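The Marker Problem
Why a small software team spent a summer teaching two arms to let go

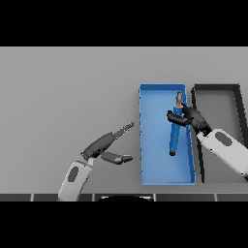
Ramiro Lozano keeps a list of tasks that people assume robots can already do. Near the top is moving a marker from one tray to another. He runs the manipulation software group at Hviid, which occupies the second floor of a former print shop, and he has been working on that one for most of a year.

The hard part is where most of us wouldn't look for it. Getting an arm to reach a known point is old work. Getting fingers to close is older. The trouble sits in the decisions between those two steps: which arm should go, how it should come in, what counts as a good hold, and when the machine should admit that it doesn't have one.

Hviid's planner is called Vonine. It takes in an estimate of where each object is, picks an arm, and writes out a path for every joint. It runs first against a simulator the group calls Jilen, where the arms, the table and the trays are all drawn and calculated by computer. Only when a version does well there does it get time on hardware.

"You want to be wrong cheaply," Lozano says. "In Jilen I can be wrong all night."

Each night the system works through 2,000 attempts. The objects start in different spots and at different angles, and the friction numbers get nudged up or down. In the morning the failures are sorted by cause. Somebody pours coffee and starts watching them.

The early failures were mostly about walls. A tray wall is low, but a gripper is wide, and the first planner treated the two as having nothing to do with each other. It would choose a fine angle for the fingers and then drive a wrist straight through the rim on the way down. The fix was to check the whole arm against the whole scene at every step of the path. That made planning slow. A single reach went from a blink to 5 seconds, and the group spent months getting the time back.

They got much of it by throwing away bad ideas sooner. Vonine used to build complete paths for every possible hold and then compare them. Now it does a rough check first and drops anything that would put the forearm somewhere it can't be. In a typical run it starts with 670 candidate holds on a thin object and brings 6 of them to the full planner.

Choosing between two arms turned out to be its own subject. The simple rule is to send whichever hand is closer. That works until the nearer arm has to fold itself into an awkward shape to finish the job, or until the far arm is parked in the way. The group tried a version in which both arms moved all the time, each making room for the other. It looked lively and it caused collisions. The current rule is dull. One arm works, the other holds still with its fingers open, and the planner treats the resting arm as furniture.

"People who visit are always a little let down by that," Lozano says. "They want to see both hands busy."

Then there is the matter of the grip. A marker is a long cylinder, and it rolls. Touch it on one side a moment before the other and it swings away. Hold it near one end and the weight of the rest wants to turn it between the fingers. Vonine was at first told to prefer the middle of any long object, which is sound advice on an open table. Inside a tray it often isn't possible. The group loosened the rule so that a hold near the end is allowed, but it costs more, and the arm then lifts at a lower speed.

Perception has been the slower half of the work. In simulation the software can simply be told where everything is, and for a long time it was. Lozano now thinks that went on too long. When the group began feeding Vonine positions guessed from camera images, with all their small errors, the success rate fell hard. A guess that is off by the width of a fingertip is enough to turn a grasp into a shove.

What helped was a second look. Amia, the perception module, makes a first estimate when the arm is far away and another when the gripper is close, and the planner is allowed to change its mind in between. There is a catch. The closer the gripper gets, the more of the object it hides. So the second look happens at a fixed height, before the fingers start to cover what they are reaching for.

The part Lozano talks about most is release. For months a run was scored as a success if the object left the first tray. Then someone looked at where the objects were ending up. Many had been dropped from too high and bounced. The score now depends on the object lying still inside the second tray with the gripper clear of it, and every figure the group had been proud of had to be thrown out and measured again.

The next item on his list is a folded dish towel. He has asked for another year.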